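Facilities and Equipment Board > Workstation Maintenance > Memory and processor procedures

Topic: Order of work when refurbishing the tower workstations
Started by A_Achari

A_Achari
Posts: 198

Good morning. I am preparing the revised work instruction for the refurbishment of the Dell towers returned from the Atance office and would appreciate comments before it is issued in March. There are 24 units in the batch. The present instruction requires the technician to remove the graphics card first, then all memory, then the processor cooler, and to leave the coin-cell battery until the end.

My proposal is to remove the memory before anything else and to leave the graphics card in position until the board has been inspected. Please reply with objections by section number where possible.

Ashwin Achari
Equipment Services

irkulska_bench
Posts: 11

Thank you for circulating this. The Irkulska bench supports the change to section 2. The memory latches can be reached from above with the tower lying on its side, and we have had no difficulty releasing them with the card still fitted.

We would ask that the instruction state plainly that modules are to be placed in trays in slot order. In the last batch three sets were mixed, and matching them again took most of an afternoon.

Sotelo_Desk
Posts: 64

I must disagree with the proposal regarding the graphics card. In our experience the card limits access to the lower part of the board, and a technician who is working around it will sooner or later rest a hand on it. The present order has served the Sotelo office well. I see no benefit in changing it for the sake of a few minutes per unit.

I have no objection to the memory trays.

A_Achari

The saving in time is small, I agree. My concern is the expansion slot. Each removal and refitting is one more occasion on which the slot or the retention clip may be damaged, and a unit that passes inspection does not need its card taken out at all. Under the present order we remove every card whether or not there is a fault to look for.

Would the Sotelo office accept wording that permits the technician to remove the card when access is insufficient, and requires a note on the job sheet when this is done?

Sotelo_Desk

That wording would be acceptable, provided the decision rests with the technician at the bench. I would not want to see it referred to a supervisor each time.

mlr_privetti
Posts: 37

A question on section 5 from the Privetti team. The draft says that the processor is to be "removed and stored." Is this required for every unit? We have been leaving the processor in its socket when only memory is being replaced, and cleaning the top of the heat spreader where it sits. Taking it out exposes the contacts for no purpose.

irkulska_bench

We also leave it in place. The cooler comes off, the old compound is cleaned away, and the socket stays closed. I would suggest that removal be limited to units with a reported processor fault.

A_Achari

Agreed. Section 5 will be amended so that the processor remains seated unless the job sheet calls for its replacement. I will also add a line asking technicians to check that no cleaning material has fallen between the bracket and the board.

mlr_privetti

One further point. The fan leads are not mentioned anywhere in the draft. The headers carry printed names, and new staff should be told to read them before refitting a lead. We received one tower last year with two leads exchanged, and it reported a fan error at every start.

Sotelo_Desk

I support this. The names are printed clearly enough, but they are easily missed under poor light. The instruction should specify a bench lamp.

A_Achari

Both points are accepted and will become section 7. The two views show the tower on its side and the board with its memory slots clear. The rear fan header, which mlr_privetti raised, is near the top of the board in the first view.
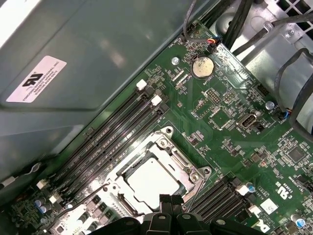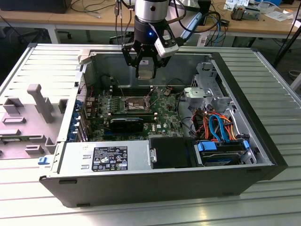
Attachments: open Dell tower, interior of the chassis. The board markings are easier to read in the first view; the graphics card and the drive cage are in the second.

irkulska_bench

Received, thank you. Please confirm whether the drive is to stay in its bay during this work. Our technicians have been taking it out, and the draft is silent on the matter.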